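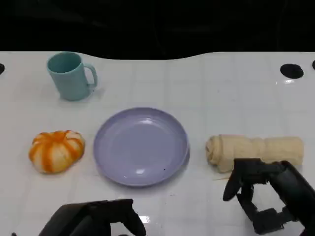
A teal mug, a lavender plate, a rolled towel and a pumpkin: the pastel table, dressed for fall.

Sometime in the past few years the American table turned the color of after-dinner mints. Walk into any home goods store and the dishes are stacked in lavender, pale teal, butter and blush, and most of them are plastic. The people selling them would like you to call it a mood.

The catalogs call it "soft setting." The recipe hardly changes from one page to the next. Take a white table. Put down one plate and one mug, in colors that don't match but look as if they went to the same school. Add a towel, rolled instead of folded. Then add something seasonal, which from late August on means a pumpkin, and these days the pumpkin may well be squishy.

I spent a month eating this way, and I came to it with a grudge. I own nine dinner plates, all white, all chipped, and I have never once felt that they were holding me back.

Prasero, the housewares company whose fall catalog started all this in my house, sells a place setting for $40. That buys a plate and a mug. The towel is extra. For $50 you get the towel and what the catalog describes as a "seasonal accent," and my seasonal accent was a foam gourd the size of a softball. Dahlgren has a similar set in slightly grayer shades, and charges more for the gray.

The case for plastic is easy enough to make. It's light, it stacks, and a child can drop it. Gøran Nygård, who designed tableware for Dahlgren before going out on his own, made that case to me over the phone one morning, and then spent a good while taking it apart.

"The color is doing the work," he said. "If I showed you that plate in brown, you would say it belongs in a cafeteria. In lavender you think about it for a minute."

I asked whether there was anything wrong with a cafeteria plate. He said no, he eats off one.

What bothers Nygård is the surface. Pale plastic shows knife marks, and tomato sauce gets into the knife marks. He told me to give my plate five dinners with a serrated knife and call him back. I gave it four. By then the middle looked like a skating rink at closing time, with a faint orange tint I never did get out, though I tried baking soda, dish soap and a sunny windowsill. The mug held up better, apart from a brown ring where the coffee sits.

The catalogs have little to say about any of this. Their plates tend to be empty. An empty plate is a handsome thing, I'll grant that, with its raised rim and the light sitting on it. Put a pork chop on lavender and it looks unwell. Eggs are fine. Pasta with butter is fine. Most of what I cook is brown, and brown did badly all month.

Then there's the rolled towel. I have read three explanations for it. One lifestyle newsletter says rolling is gentler on the fibers. Druradel, a linen shop that sells a cream towel already rolled and tied, says it "invites the hand." My sister says it hides the stain. I rolled mine every evening for two weeks and it never came out like the ones in the store. It came out lumpy, with a twist in the middle, and as soon as anyone used it, it was a wet towel like any other.

Guests were kinder than I was. A neighbor came by for soup in October, picked up the mug, turned it around and said it was cute, and asked where I got it. No one has ever asked where I got the chipped plates. She also squeezed the pumpkin, as did everybody else who sat down, including two grown men in the middle of a conversation about property tax. If I'm keeping score, the pumpkin is the one item in the box that people wanted to touch.

It was also the one that was always in the way. A small table doesn't have room for a gourd. Mine went from the table to the counter to the top of the refrigerator, and back down whenever somebody was coming over.

Stenier, a smaller brand, plans to bring out its own version in January, with a snowball in place of the pumpkin. The sample colors I saw were ice blue and something named oat. I asked the sales rep whether the plates would scratch. She said they were meant for light use, and I asked what light use was for a plate. She said toast.

I still drink out of the teal mug. The handle is roomy and it weighs next to nothing, and at six in the morning that counts for more than the ring at the bottom. The plate is out on the back steps under a pot of basil, and the towel went into the drawer with the other towels, folded.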